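July, just after breakfast

I woke up wanting to clear the white surface by the window and I DID IT. Well, I did most of it. I'm still so pleased with myself that I'm writing this before the coffee is finished, which never happens.

It had become the place where everything lands. Mail, the good scissors, a bag of clothespins, the manual for the Vakorik fan (we gave that fan away last summer!), a birthday card I wrote for Debashish and then never handed over. I put the card in my purse so he'll get it when he comes for dinner, only 2 months late. He'll laugh. He still has my cake pan anyway.

The scissors went back in the kitchen drawer, the clothespins went out to the line where they belong, and the mail got sorted into keep and toss while I stood there in my slippers singing. Two of the envelopes were from Stoneo about the shower tile and I should have opened them weeks ago. Opened now! Nothing scary, just the color samples they promised, and I think I like the sandy one best, but I'm going to tape it up in the bathroom and look at it at night before I decide.

Then I got to the best part, which was giving the basket a proper spot. I've been in love with it since Gilberto and I found it at the Carhuamaca shop, down on the bottom shelf behind a stack of lampshades. We paid four dollars for it. FOUR. I carried it home on my lap on the bus like a puppy, and ever since then it's been sitting in the hall with umbrellas in it, poor thing. I love the weave so much. The strands go in these wavy ripples, row over row, and the edge is all wound around like rope, and when the light hits it you get little shiny bits on the honey color. I could look at it all day. I kind of did.
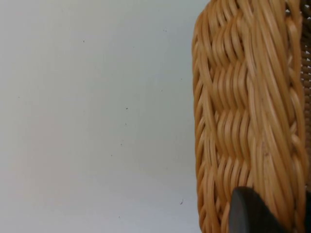
My basket and its ripples! Few specks still to wipe up next to it.

I keep changing my mind about what goes inside. Yarn was my first idea, but then I'd have to admit how much yarn there is. Maybe the napkins and the table runner, so I'd quit digging through the closet every time somebody comes over. Gilberto votes for bread, and he may be right, it would look wonderful with rolls in it.

Still to do: find a home for the spare keys, tape up the tile sample, call Mom back before 7. And get the dust cloth out one more time.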